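Kann die Maschine das schon? Haushaltstipps zwischen Wäschekorb und Greifarm

Seit dem Frühjahr bekomme ich ständig dieselbe Frage: Lohnt es sich noch, sich Routinen für den Haushalt anzugewöhnen, wenn in ein paar Jahren sowieso ein Roboter aufräumt? Ich räume jedenfalls weiter auf. Aber ich habe mich in den letzten Monaten ziemlich in das Thema verbissen (mein Mann nennt es inzwischen »deine Flaschenphase«) und schreibe hier mal zusammen, was ich für unsere eigene Küche daraus gelernt habe.

Fangen wir mit etwas Langweiligem an, nämlich Wasserflaschen umräumen. Klingt nach nichts. Man greift in die Kiste, zieht eine raus, stellt sie hin, fertig, und telefoniert dabei noch. Für einen Greifer ist durchsichtiges Plastik aber eine Zumutung. Kameras tun sich mit klaren, spiegelnden Sachen schwer, und eine dünne Flasche gibt nach, wenn man sie zu fest packt.
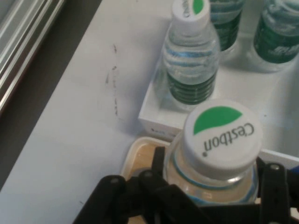 Mein erster Tipp gilt deshalb für Mensch und Maschine: Flaschen immer oben fassen, knapp unter dem Deckel. Da ist das Material am stabilsten. Wer eine weiche Halbliterflasche in der Mitte drückt und der Deckel sitzt nicht richtig, der wischt danach den Boden, ich spreche aus Erfahrung!

Zweiter Tipp: feste Plätze. Ich habe mir im Juni ein flaches Tablett von Sellumby neben die Spüle gestellt, und seitdem landet alles, was weggeräumt werden soll, erst mal dort. Rand drumherum, nichts rollt weg, und einmal am Abend trage ich das Ganze in die Speisekammer. So ein Tablett mit Rand würde ich auch jedem hinstellen, der irgendwann eine Maschine aufräumen lassen will. Ein klares Ziel ist leichter zu treffen als »irgendwo auf der Arbeitsplatte«.

Beim Einräumen in Kisten und Fächer gilt: hinten anfangen, beim Ausräumen vorne. Das weiß jeder, und trotzdem angle ich regelmäßig über drei Flaschen hinweg nach der letzten und werfe dabei eine um. Ein Roboterarm von oben hat es da etwas leichter als ich, der muss sich nicht vorbeugen. Eng wird es trotzdem – zwischen zwei Flaschenhälsen ist für zwei Finger aus Metall oder Kunststoff nicht viel Platz.

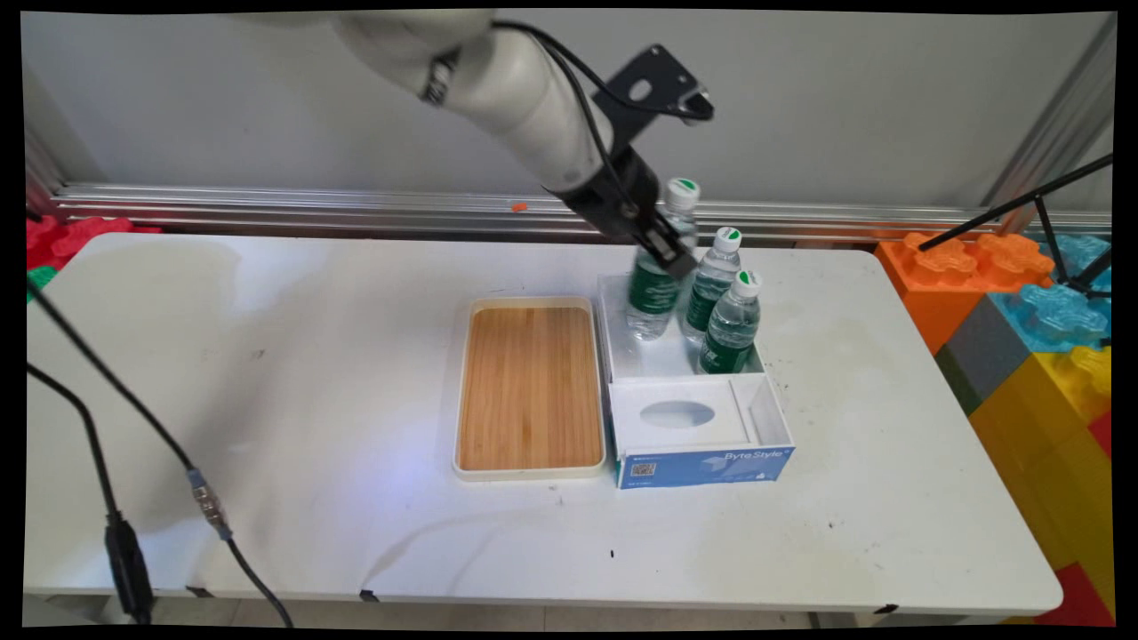 Hinten links zugepackt: Greifarm an der Wasserflasche, daneben das Tablett.

Und was kann man nun kaufen? Für zu Hause wenig, was mich überzeugt. Den Clelitz-Saugroboter haben wir seit Jahren, der macht seine Sache gut, solange keine Socken herumliegen. Bei Marchand habe ich ein Küchengerät mit Arm für 1.837 Euro gesehen, das rührt und schüttet. Die Spülmaschine räumt es nicht aus. Für das Geld rühre ich selbst.

In der Werkstatt sieht es anders aus. Wo immer die gleichen Teile an der gleichen Stelle liegen, läuft so etwas längst. Zu Hause steht halt jeden Tag alles woanders, und die Teetasse hat den Henkel nach hinten.

Was sich jetzt schon lohnt: gleiche Behälter kaufen, Etiketten nach vorn drehen, Flaschen mit etwas Abstand stellen. Ich habe die Flindik-Dosen, 44 Stück (ja, wirklich, ich koche viel ein), und finde alles schneller. Falls mal ein Roboter einzieht, freut der sich auch. 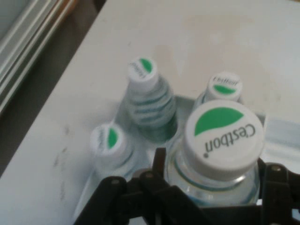 Margit Wallin schreibt dazu, bei ihr scheitere es gar nicht am Greifen, sondern am Entscheiden: Welche Flasche ist angebrochen, welche gehört in den Kühlschrank, welche ins Altglas? Solange ihr das keine Maschine abnehme, räume sie lieber selbst, dabei höre sie wenigstens Radio.

Das mit den angebrochenen Flaschen ist ein guter Punkt, Margit. Bei uns kommt ein Gummiring um den Hals, sobald eine offen ist, rot für mich, blau für die Kinder. Die Ringe hängen an einem Haken neben dem Kühlschrank und gehen beim Abwaschen wieder runter.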